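**Gripper swap checklist, Grudura bench (January)**

- [x] E-stop pressed, released, pressed again — fine both times
- [x] Finger screws snug on the Lomholm gripper
- [x] Air off before I put my hands anywhere near it
- [ ] Force limit copied over from the Civent gripper (I keep forgetting this one!)

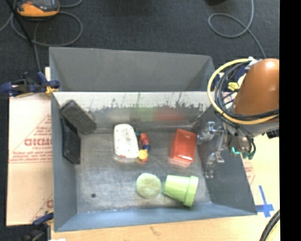
I'm running the Lomholm through the same 14 picks the Civent got, so the comparison stays fair. Soft stuff goes first, then rigid. The one I'm really curious about is the lime-green flower pot on its side, because the Civent pinched the rim way too hard and I winced every time.

- [x] Bin clamped, gave it a good shove
- [x] Speed at 10 percent for the first 2 picks
- [ ] Cable slack at full wrist rotation — go slow, and watch that yellow one where it loops out by the joint
- [x] Log number written down: 2177

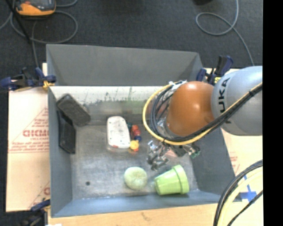
Tiziana Caruso read my list and asked for the cable check to move ahead of the speed check, and she wants it done with the arm at both ends of its reach. Good call, I'll swap them before the next run. Force limit is still open, so no full speed until I've ticked it.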